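Four eggs at a time: Kelleslow's egg box swap is back for the fall

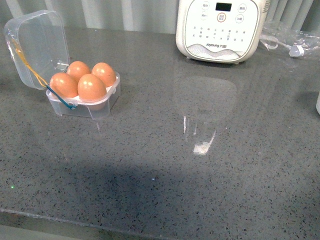
Four brown eggs in a clear lidded box, ready for the swap.

The Kelleslow egg swap is up and running again, and the shelf by the door of the Mac an tSaoi hall has never looked better! After a quiet summer, when half the hens in town seemed to have gone on vacation along with their owners, September has brought 74 households onto the list, the most the swap has had.

For anyone who missed it the first time, it works like a library. You sign out a hard plastic box with a hinged lid, take it home full, cook your eggs, wash the box and bring it back. People with hens fill the boxes and leave them on the shelf any morning before ten. People without hens bring something in return: a jar of jam, a bag of apples, an hour of weeding. Last week there was a whole pumpkin sitting there with a note that said "for the lady with the speckled hens," and the lady with the speckled hens was thrilled.

Éabha Corrigan started the swap from her own kitchen in Tralholm and still keeps the list, in pencil, in a school notebook. She was tired of cardboard cartons going soft on the walk home, and of finding one cracked egg glued to the bottom of the carton when she got there.

"A four-egg box is just right for one person, or for two people who like an omelet," she says. "You can see straight through it, so you know what you've got before you pick it up. And it goes in a backpack, which a dozen never did, at least not with me carrying it."

The small boxes have turned out to be the favorites by a long way. Families tend to take 3 of them instead of one big carton and tuck them into the gaps in the fridge. Kids love them too (there has been some gentle arguing over who gets to close the lid). If your box has a strap on it, please leave the strap where it is when you wash it, and let everything dry with the lid open overnight.

A few people have asked about the color of the eggs. Most of what comes in this time of year is brown, with a few white ones and the odd pale green one from the Jindano end of town, where two neighbors keep a mixed flock. They all taste like a good fresh egg. The green ones do go fast, so come early if you have your heart set on one!

There's a recipe swap going now as well, pinned up next to the shelf. So far it has a baked custard, a tomato and egg stir-fry that three different people have already copied down, and a steamed egg dish that can be made right in a rice cooker if you have a small bowl that fits inside. Éabha tried that one twice in the same weekend and says to go easy on the salt. More recipes are very welcome, handwritten or typed, spelling not checked.

Boxes can be returned any time the hall is open. If one has been sitting at the back of your cupboard since spring, bring it along, no questions asked. There are 3 names on the waiting list for boxes at the moment, and it would be lovely to get them started before the hens slow down for the winter.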